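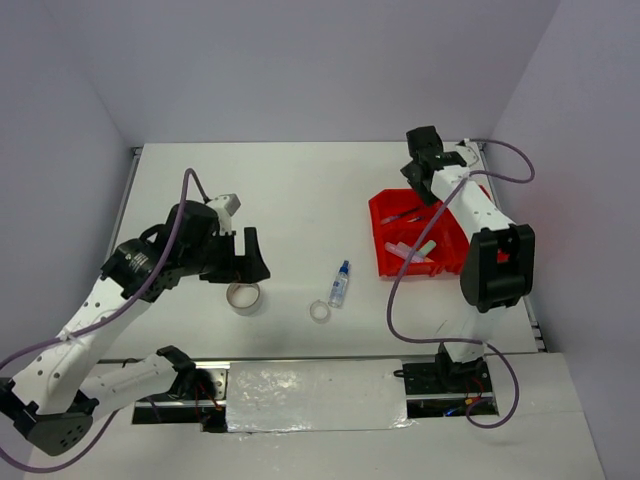 Where Does the Tape Go? A Project Report on Desk Clutter

Wafula Koech
Intro to Everyday Design, Plenstead College

Why I picked this

My project started with me losing a roll of clear tape three times in one afternoon. I was wrapping a birthday gift for my cousin, and every time I put the tape down it rolled away behind something (once it went clean under the couch). So when we were told to choose a small household problem and spend April on it, I already had mine! I wanted to know which little things on a shared work table go missing most often, and whether one cheap tray could help.

I kept it to the stuff that everybody in our house uses and that has no real home: tape, pens, markers, caps, a small spray bottle for wiping the table down. No laptops, no chargers. Chargers deserve a report of their own and I am not brave enough to write it.

What I did

The table is in the shared study room in our student house in Wekudville, and five of us use it. For the first half of the month I changed nothing. I taped a sheet of paper to the door and asked everyone to make a mark whenever they had to hunt for something, with the name of the thing next to it. Ishida, my housemate, forgot for the first few days and then got very into it and started adding comments like "WHY" and "found in the fridge."

For the second half I put out a shallow red plastic tray and told people it was for anything pen-shaped. That was the only rule. I left the tape and the spray bottle out on the table on purpose so I'd have something to compare with.

What happened

Before the tray we had 116 marks on the sheet. After the tray we had 81. I was hoping for a bigger drop, to be fair, but when I split the marks up by item it got a lot more interesting.

Pens and markers went from 61 marks down to 29. People really did use the tray! It's shallow enough that you can see everything in it without digging, and I think that matters more than the size. My first idea was a tall cup, and I tried one for a day before the project started, but short pens sank to the bottom and people just took someone else's.

Caps were a mess the whole way through. A marker would make it back to the tray and its cap would be next to it, off. I hadn't planned for that at all. It still counts as "put away" on my sheet, but a marker with no cap on isn't much use by the next morning, so next time I'd count dried-out markers too.

The tape barely changed, 32 marks before and 30 after. A roll standing on its edge wants to travel, and with nothing around it there's no stopping it. Two people told me they had started laying it flat, and then they complained that they couldn't find the end. I have no answer to that one. My aunt folds the end over into a little tab and I've started doing the same.

The spray bottle went from 23 marks to 22, so no difference there either. It's small, and people carry it off to wipe other things and leave it where they finished. Whoever cleaned the kitchen last usually had it.

Things I'd change

The sheet on the door was a weak spot. People are busier some weeks than others, and we had an essay due right in the middle, so the two halves weren't really equal. I also told everyone what the project was about, which probably made them tidier for a while. My teacher suggested running it without the announcement, and I'd like to try that with a different house.

I'd also want a second tray with a raised edge or a peg for the tape. I priced one from the Prunlow store in town and decided I could make my own out of a shoebox lid and a short piece of dowel. The dowel is cut. The lid part is still waiting for me to find the tape.

Thanks to my housemates for all the marks, and to Ishida for the comments. The sheets are stapled to the back of the printed copy if you want to read them.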